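The Shelf Life of the Spice Shelf

Most kitchens have a jar in them that is older than the stove. It came with a starter set, or from a parent's move, or it was bought for one recipe that called for a quarter teaspoon. It gets pushed to the back and stays there through paint jobs and new refrigerators. Spices are among the few foods people keep for decades without thinking of them as food.

Part of the reason is that dried spices rarely go bad in a way that makes anyone sick. They fade. The oils that carry the smell and taste slowly leave, and what remains is colored dust. A tired jar of paprika will still turn a potato salad red. It will add almost nothing else.

The usual advice is that whole spices keep for three or four years and ground ones for two or three, with dried leaves such as basil and parsley at the short end. Those are fair numbers for a sealed jar in a cool, dark cupboard. For a jar that lives beside a burner they are generous. Blends follow their weakest part. A mix with sesame seeds in it can turn before the salt and garlic do, and the seeds will let you know with a smell like old crayons.
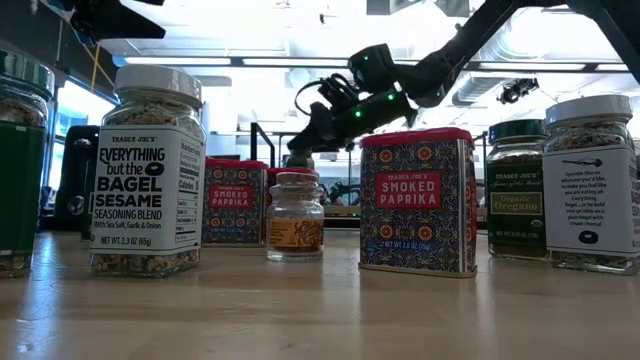 In Menham, a river town that once had 10 packing houses along its main street, spices were a trade before they were a supermarket aisle. The pepper and cloves came upriver in sacks, were cleaned and ground on the lower floors, and left by rail in cardboard drums. The last of the big firms, Eberhard, still grinds there, in a brick building with new windows and a loading dock facing the water. On a grinding day you can tell what is running from three blocks off. Cinnamon carries farthest. Cumin hangs around longest, and people who live downwind learn not to leave sheets on the line.

The work inside is less romantic than the smell. Grinding makes heat, and heat drives off the same oils the customer is paying for, so the mills run slowly and are chilled. Black pepper is ground early in the day. Turmeric goes last before a full cleaning, for it stains the belts, the floor and the people. A batch is sifted, checked for moisture and put into lined drums by the end of the shift. From there it goes to whoever ordered it, most of it to sausage makers and bakeries. Only a small share ends up in jars with the Eberhard name on them.

How long a spice has been sitting before it reaches the store is harder to find out. The date on a jar is usually a best-by date counted from the day it was packed. It says nothing about when the crop was picked. Pepper may spend a year in a warehouse near the farm and another in one near the port. Ollora, a small mail-order company, prints the harvest year on its labels, and its customers seem to like this, although it means the company sometimes has to sell last year's cardamom at a discount while the new crop is still on the water. Larger sellers have been slow to follow.

None of this matters much if the jar is then kept badly. Four things wear a spice out: heat, light, air and damp. The common places to keep spices manage to provide all of them. The shelf over the range is the worst, being both hot and steamy. A rack in a sunny window is nearly as bad. The refrigerator sounds sensible but is humid, and a cold jar opened in a warm room draws water from the air. A plain drawer is hard to beat. Jars lie flat with the labels up, it is dark when shut, and most drawers sit well away from the stove. 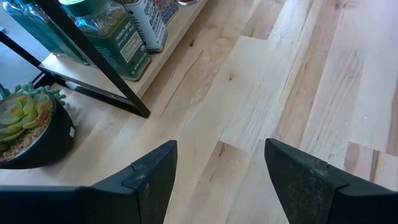

Shaking a jar over a steaming pot is the other habit worth breaking. Steam goes up into the open neck and settles there, and a week later the onion powder has set into a plug that has to be chipped out with a knife. Measure into a spoon or a small dish on the counter and carry that to the pot. A pale butcher-block surface, with its bands of tan and honey, makes a decent place to do this, provided the turmeric is handled with care. A yellow spot on maple should be wiped up right away, and whatever is left will fade in sunlight over a few days. Curry powder and paprika will mark too if there is any oil on the spoon.

Testing an old jar takes a few seconds. Rub a pinch between your fingers and smell it. If you have to hunt for the smell, the spice is done. Whole spices need a little more help, so crack a peppercorn or grate the nutmeg before judging. Color is a fair guide for leaves, which go from green to something like hay. It is a poor guide for seeds. Cumin looks the same at ten years as it did at one.

Buying less at a time solves most of the problem. The bulk bins at the Durkance market, two towns up from Menham, sell by weight, and a person can walk out with enough fennel seed for one batch of sausage. The market runs its bins down on purpose each July, when hot weather makes the upstairs storeroom useless, and starts again with fresh stock in the fall. Regular shoppers plan for it. They bring their own jars, weigh them empty at the counter and write the figure on the bottom in grease pencil. 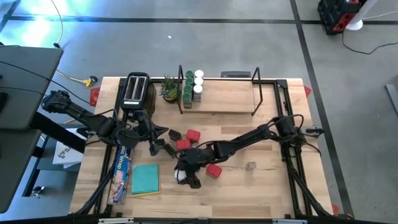
There is also the question of how many spices a household needs. Starter sets tend to be built around what looks full, so they include marjoram and celery seed whether anybody will use them or not. A cook who makes dinner most nights can get by with 8 jars. Black pepper, cumin, chili flakes, paprika, cinnamon, bay, oregano and coriander will cover a great deal of ground. The rest can be bought as needed, in small bags, and used up. People who bake will want nutmeg and ginger. People who pickle already know what they want.

Whole spices are worth the trouble for those used often. A cheap blade grinder does well enough, and running a spoonful of dry rice through it afterward takes out most of the smell. Toasting brings up what is there, but it will not bring back what has gone. A faded cumin seed heated in a dry pan tastes mostly of the pan.

As for the old jars, the contents can go in the compost in small amounts, chili excepted if you turn the heap by hand. Glass washes out well, though the lids hold on to the smell of cloves for years. Soak them overnight with baking soda, dry them fully before refilling, and put a date on each one. The Eberhard shop in Menham refills clean jars of any make and reopens for the holiday season on 21st November. Bring the lids.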